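# Loan player recalled in January, can he play against us in the cup?

Posted in Football / Rules and Registration

Hoping someone who knows the regs can help. I manage the reserves at Tondine and we drew Merora away in the next round of the district cup. They had a striker out on loan at Le Roux for the first half of the season, and he came on for Le Roux in the first round, 19 minutes plus stoppage. Le Roux lost and were knocked out. He has since been recalled and is listed in the Merora squad again.

My reading is that he's cup-tied. Our club secretary thinks a recall wipes the loan and he's free to play. The competition handbook has a paragraph on transfers but doesn't mention loans by name. The tie is in March and I'd like to know before we name our side, because we set up differently if he's playing.

Also, if he does play and he's ineligible, how long do we have to protest?

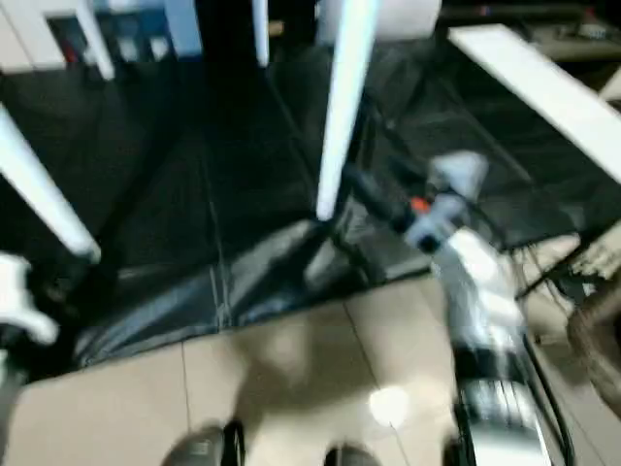 **Satish Tyagi**

He's cup-tied in nearly every competition I've been involved with. The usual wording is that a player may not play for more than one club in the same competition in the same season, and a loan counts as playing for a club. The recall only changes where he's registered. His appearance for Le Roux stays on the record.

Two things to check. First, whether your handbook says "played" or "named on the team sheet". In your case it makes no difference as he came on, but read it anyway in case any of your own players are caught by it. Second, whether the first round he played in was part of the competition proper. Some district cups treat the preliminary round as separate, and an appearance there doesn't tie anyone.

On the protest, ours has to be in writing to the competition secretary within 2 days of the final whistle, with the fee. Yours may be different. If you know of the problem before kickoff, tell the referee and the other manager and have it noted on the match card. I've seen a protest thrown out where the club clearly knew beforehand and waited to see the score.

We went through this with Maneck a few seasons back over a fullback who had

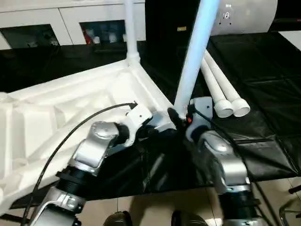
played 49 minutes for another club in the second round. They'd asked somebody at the league by phone and been told it was fine, but there was nothing in writing. The tie was awarded to us. They weren't happy about it and I can't say I blame them, so email the question to the competition secretary now and copy in Merora. You'll both have an answer you can rely on.

**kickitlong**

depends on the league. our one lets you play if you were recalled before the window shut. ask them

**Bogdan Surdu**

Satish has it right for most places. The answer above mine may be thinking of league matches, where a recalled player can normally go straight back in. Cup rules are separate.

One more point on the handbook. If it's silent on loans, look at the definitions at the front. Ours defines "transfer" as any change of registration, temporary or permanent, so the transfer paragraph covers loans without using the word. I missed that for years.

Get the team sheet from the Le Roux match too. The competition secretary should have it on file, and it will show the substitution.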